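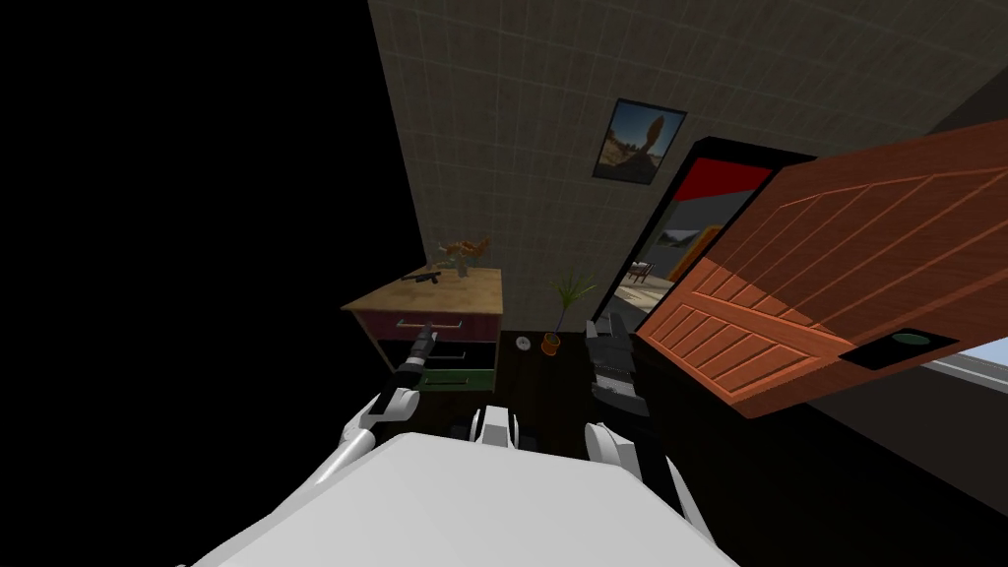
**Is it worth paying for a damp survey before I redo a small bathroom?**

I've got a ground-floor bathroom in Stondale with a musty smell that comes back every winter. One firm, Grastau, wants 418 for a survey and says the price comes off the bill if I use them for the work. Should I pay it, or is it a sales visit I'd be funding myself?

*Kiều*

---

**Huệ Lai Lại**

I wouldn't pay that one. A survey refunded against the work is a quote with a fee on it, and I've yet to hear of one that found nothing wrong. If you want an opinion, get it from a surveyor who doesn't sell treatments, and ask them in writing whether they take commission.

Before that, do the cheap things. Buy a humidity meter and leave it in there for 13 days, reading it morning and night. Check the seal round the bath or shower tray. Hold a sheet of toilet paper up to the extractor with the fan running — if it drops off, you've got a fan that makes noise and not much else. Look outside too, for soil piled above the damp course or a gutter dripping down the same wall.

I was quoted 2,099 for injections in my last place. I had the gutter mended and ran a better fan, and the smell was gone by March. Maybe I was lucky, but I'd still want to see proof before anyone drilled holes.

---

**stondale_pete**

Had Grastau round. Nice enough bloke, prodded the wall with a meter and said it was "off the scale". Those pin meters are made for timber as far as I know, so I don't see what they prove on plaster. Didn't go ahead. Wall's still standing 8 years on.

---

**Trutari**

Just use the anti-mould paint, two coats. Worked for my sister.

*Reply from Huệ Lại:* It covers the marks for a while. If water's getting in from somewhere the paint won't stop it, and you'll be scraping it off again by December.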